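Notebook, March
Sunday, started after lunch

Picking up the relationship stories again. The Mustonen archive export finished overnight and the file opens without complaint this time. It holds 3,908 items, all tagged "couples" by whoever did the tagging at Mustonen. The tag is loose. It takes in engagements, splits, denials of splits, birthday posts, and a long run of red carpet galleries with one line of text each. I moved the galleries to a separate folder and did not delete them. Somebody may want them for the clothes side of the project.

The question is still the one from the last entry. When a gossip item says "a source" or "an insider," how far back can we trace the quote, and does the wording change on the way? Hununik is supposed to do the matching. It takes each quoted passage, strips the punctuation, and looks for the same run of words elsewhere in the set.

First run used the settings from last month. Far too generous. It matched "they are very happy together" to nearly everything, including a piece about a pair of talk show hosts who were not a couple at all. Added a list of stock phrases to ignore:

they are very happy together
taking things slow
it's still early days
friends say they have never seen him like this
no hard feelings
remain close

Second run was better. More than 900 items share a quote with at least one other item. That is before reading any of them, so treat it as a ceiling.

Pulled 40 of the matched groups and read them by hand, start to finish, with the publication times next to each one. Notes in the order I made them:

Most groups have a clear first appearance. The later ones credit it, though the credit tends to slide down the page. By the time Clurkesov runs a story, the original outlet is usually in the last paragraph, or it is a link on the word "reportedly."

The word "source" drifts. In one group the first version has "a source." The next has "a source close to the actress," and the one after that has "a close friend." The quote is the same in all of them, word for word. I can find no second interview. Marked this group in the sheet as a good one to show.

Verbs get stronger. "Spotted having dinner" turns into "cozied up at dinner." "Are talking" becomes "are dating." The headline usually moves first and the body catches up a few hours later, if it does.

Denials do not travel as well as the claims. Where a publicist's denial exists, it shows up as an update on the first item, and the copies mostly stay as they were. I only looked within this export, so a copy may have been updated after the archive captured it. Need to ask Mustonen whether they capture a page once or go back to it.
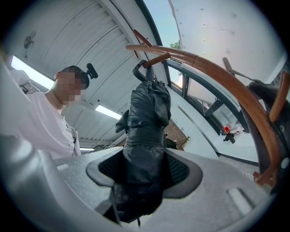

Head-worn camera and white T-shirt, gray gripper in front.

Two groups were not matches at all. Both were the same agency caption about guests arriving at a premiere, pasted into stories about different couples. Hununik has no way to tell a caption from a quote when the caption has quotation marks in it. For now I put those by hand into the "caption" column. If it keeps happening we should filter on the agency credit line, which is easy to spot.

Trouble with times. Flodell's sites stamp everything in local time and give no zone. Clurkesov gives the zone but changes the stamp whenever the story is edited, so a piece from the morning can look like it came out at night. In one group this made the copy look older than the original. I have gone back to using the archive's capture time for ordering and the printed time only as a note. The capture time is late for everything, but it is at least late in the same way across the sites. I think. Check this on a few stories where we know the real order, maybe the surprise wedding from last summer, since everyone ran that within the same evening.

Also, names. Hununik treats the nickname the fans use for a couple as a separate person. So a story that uses only the joined-up name gets filed under someone who does not exist. Made a small lookup table, saved next to the stock phrase list. Please add to it when you run into one, and put the spelling the outlet used, even if it is silly.

What I did not get to:

The podcast transcripts. They are still in one long file with no speaker labels.

Reading the split announcements against each other. My guess is that they are written from a common pattern ("after much thought," "ask for privacy"), so the stock phrase list will need its own section for them, or Hununik will tie them all together.

The sheet is in the shared folder under Hununik, tab "source drift." Yellow rows are ones I am unsure of. Please don't sort the tab, the row order is the reading order and I refer to it in the margin notes.

Next session: fix the caption filter, rerun, then write to Mustonen about the captures.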